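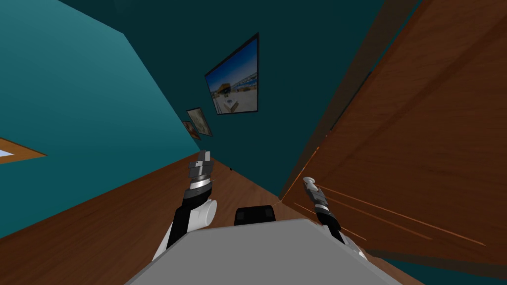
I've wanted to talk to Ragnvald Öberg about the Futedberg donations register ever since the council agreed, back in March, to put the whole thing online. He has been pushing for it for years, and he talks fast, so I gave up on neat notes and just let him go. My first question was why the old system had been so hard to use. There were two offices involved, he told me, one logging gifts to candidates and the other logging gifts to parties, and they never swapped lists. He thinks they should work like the two arms on the grey robot at the top of this page, one either side and both joined to the same body. "One register, two ways into it," he said. "You shouldn't need to know which office to ring before you can find out who paid for a leaflet."

He started looking into it after the Julis ward election, when he asked to see the entries for one seat and was handed a folder with 22 sheets in it, most of them handwritten. "I sat in the corridor with a biscuit and copied them out," he said. "Took me till teatime. Some of the dates were in the wrong column and one gift had been entered twice!"

I asked whether anyone had been hiding anything. He was quite firm that he'd never claimed that. "Most of it was people being busy. But if you can't read the register, you can't tell the busy ones from the others, can you?"

The petition came next. He and a few neighbours took it round Julis and then Kvam, and ended up with 1227 names, which surprised him — he'd told his wife they might get 600 if the weather held. The Kvam market stall did best, apparently, and he puts that down to being next to the cheese van.
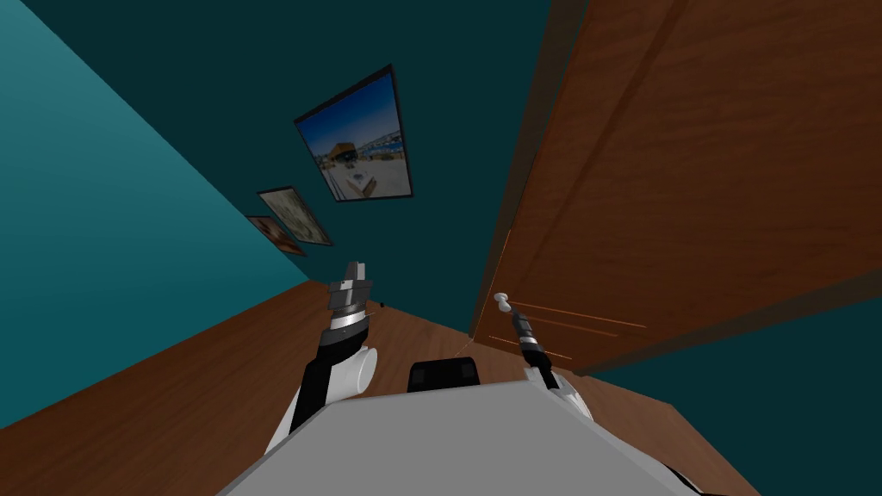
What happens now

The new register covers every gift over 815 crowns, and candidates have to enter it within a fortnight. Öberg wanted a lower limit and still does. "I lost that one," he said. "I'll be back about it." He'd also like the entries to go up before polling day, because at the moment a gift made in the last week can appear after the votes are in. I hadn't realised that, and I've lived here most of my life.

The searching is done through a site called Fakau, and he showed me how it works on his phone. You type in a name or a ward and up it comes. It was a bit slow and he grumbled about the tiny print, but he found what he was after in under a minute.

Would he stand for the council himself? He laughed and said he'd have to fill in the forms. Then he asked me what I thought the limit should be, and we argued about that until his bus came.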